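Listenarchiv > Abluft und Filtertechnik > Beiträge > Re: Aktivkohle nach dem Stillstand – Geruch am Kamin

Drucken | Beitrag per E-Mail senden

Betreff: Re: Aktivkohle nach dem Stillstand – Geruch am Kamin

Liebe Liste,

erst einmal ganz herzlichen Dank für die vielen Zuschriften, auch für die, die mich direkt erreicht haben. Ich bin leider erst heute Abend dazu gekommen, alles in Ruhe zu lesen, und möchte nun wenigstens auf die Nachricht aus Moltholm ausführlich antworten, weil mir unser Fall in Wunport doch sehr ähnlich vorkommt.

Aus Moltholm kam im April Folgendes:

> Guten Morgen zusammen,
> wir betreiben hinter der Lackieranlage zwei Festbettadsorber
> in Reihe, Füllung Formkohle. Nach der Osterpause roch es beim
> Anfahren am Kamin deutlich nach Lösemittel, obwohl das zweite
> Bett erst im Winter neu befüllt wurde. Nach ein paar Stunden
> war es wieder weg. Der Differenzdruck ist unauffällig. Hat
> jemand so etwas schon gehabt, und muss die Kohle jetzt raus?
> Für jeden Hinweis dankbar,
> die Instandhaltung aus Moltholm

Ja, das hatten wir auch, und ich kann mich noch gut erinnern, wie nervös wir damals waren! Bei uns stehen ebenfalls zwei Behälter hintereinander, und wir waren fest davon überzeugt, dass das erste Bett durch ist. Also haben wir eine Probe gezogen, eingeschickt und ungeduldig auf das Ergebnis gewartet. Die Restkapazität lag bei 30 Prozent, das war für das Alter der Füllung ganz ordentlich und erklärte den Geruch jedenfalls nicht.

Schuld war am Ende die Feuchte. Während des Stillstands blieb eine Klappe auf der Rohgasseite einen Spalt offen, und über die Tage zog feuchte Luft durch die Betten. Beim Anfahren hat der Wasserdampf dann einen Teil der leichter flüchtigen Stoffe verdrängt, die sich vorher brav in der Kohle gehalten hatten. Sobald die Betten wieder warm und trocken waren, war Ruhe – genau wie bei Ihnen nach ein paar Stunden.
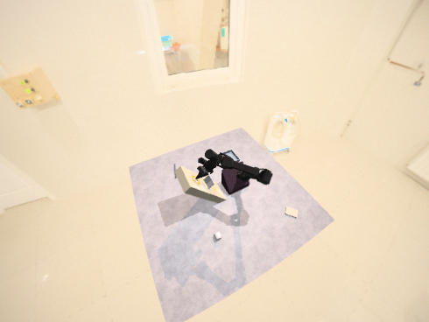 Seitdem machen wir vor jeder längeren Pause ein bisschen mehr Aufhebens um das Abfahren. Die Anlage läuft eine Weile mit sauberer Hallenluft nach, danach werden die Klappen auf beiden Seiten geschlossen und von Hand nachgeprüft. Auf die Endlagenanzeige allein verlasse ich mich nicht mehr. Vor dem Anfahren messen wir die relative Feuchte vor dem ersten Bett, und wenn sie zu hoch ist, wird vorgewärmt (die alte Heizstrecke von Otari tut es dafür noch, auch wenn sie keine Schönheit ist).

Zur Frage, ob die Kohle jetzt raus muss: Ich würde erst beproben, und zwar in verschiedenen Höhen, denn oben sieht es oft ganz anders aus als unten. Bei unserem letzten Wechsel sind 1.022 Kilogramm aus dem ersten Behälter gekommen, und das ist ein Haufen Arbeit und Geld, den man sich nicht ohne Not antun möchte. Bitte auch daran denken, dass frisch befüllte Betten beim ersten Beladen ordentlich warm werden können, bei Ketonen in der Abluft erst recht. Und in den Behälter steigt bei uns niemand ohne Freimessung, denn feuchte Kohle zehrt Sauerstoff.

Eine Gegenfrage hätte ich noch in die Runde. Wir überlegen, hinter dem zweiten Bett eine kontinuierliche Messung nachzurüsten, und haben ein Angebot von Daly auf dem Tisch. Wer hat so ein Gerät bei wechselnder Feuchte im Einsatz, und wie oft muss nachkalibriert werden? Gern auch direkt an mich, ich fasse die Antworten dann für alle zusammen.

Herzliche Grüße nach Moltholm und an alle, die hier so geduldig mitlesen
Ihre Abluftbetreuung aus Wunport

Diese Website verwendet Cookies, um die Anmeldung im Listenarchiv zu speichern. Einverstanden | Einstellungen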